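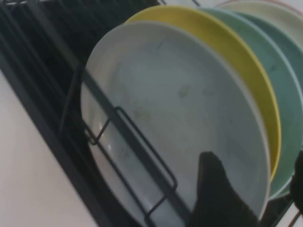 Plates in the rack, December.

Office diary, Brendance Nutrition, December

The morning was given to the Prado powder. Samples from the second trial batch arrived before nine and were signed in by Doina Vasić. The texture is improved on the first batch, and the chalky taste noted in November is much reduced. The color remains a shade darker than the label artwork. I have asked that the artwork be changed and the formula left alone.

Ljubica Atanasov presented the results of the customer survey at ten. Of the 132 customers who returned the form, 53 take the magnesium tablets at night and would prefer a smaller tablet. Several wrote at length on the matter. One gentleman enclosed a drawing of the tablet beside a coin. The request is reasonable and has been passed to the manufacturer, Netholm, with a letter asking what a change of tooling would cost us.

Netholm telephoned before lunch on a separate subject. Their minimum order for the new capsules is to be 3,000 bottles, effective with the spring contract. This is more than we can store at present. Senad Jurić is of the opinion that the back room at Dukel could be shelved to the ceiling, and he will measure it. I remain doubtful - the room is warm in summer, and the fish oil cannot be kept there in any case.

The afternoon meeting on label wording ran long. Benedita Ramalho asked that the phrase "supports daily energy" be removed from the Prado carton until the outside reviewer has replied. Senad Radulović objected that the cartons are due at the printer. The decision was to wait. I recorded his objection in the minutes at his request, and I have some sympathy with it, having made the same argument myself in our first year and lost.

Two applications were received for the position in customer service. Both are suitable on paper. Interviews are to be held after the holiday closing, and Doina has agreed to sit in.

Stayed until half past six to finish the letter to distributors regarding the price of the multivitamin. The draft is too stiff, particularly the second paragraph, and does not say plainly enough that existing orders will be honored at the old price. To be rewritten in the morning, before the mail goes.

Reminder: return the signed Netholm samples form. Ask Senad J. for the key to Dukel.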